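Notes from the studio, July 2024

Since spring I rent a corner in the Jindwood building, and I write these notes in the evening, when my hands are clean again. My English is from school, so please be patient with me.

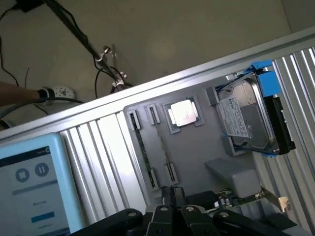
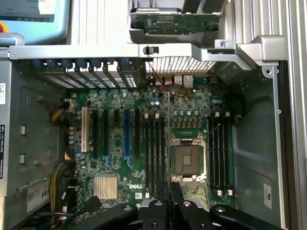
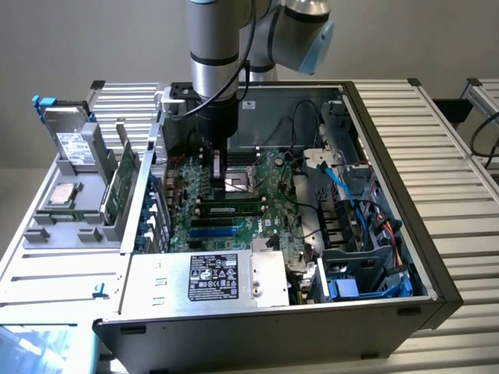

This month I have been working on the patina of a small relief, the second one I made for Saeed Kordestani. The first I spoiled. I heated the bronze too quickly, and the liver of sulphur went on in stripes, very dark near the edges and pale in the middle. For the new one I asked the people at Ruppert to leave the surface a little rough, and I brushed it with a soft brass brush before the first coat. I want a grey that stays bright on the high places, like the ribs of the aluminium in the first picture, where the light catches them, but bronze is a warm metal and it does not want to be grey. I put on three thin coats, with cold water between them, and after that a clear wax from Stikel. The wax made everything one step darker than I expected, so next time I will stop earlier.

The relief is 40 centimetres high. Saeed wants to hang it in a hallway without a window, and I have asked him to send me the kind of lamp he uses, for under yellow light the colour changes a lot. In September I begin the larger piece, and for that one I must first borrow a better torch.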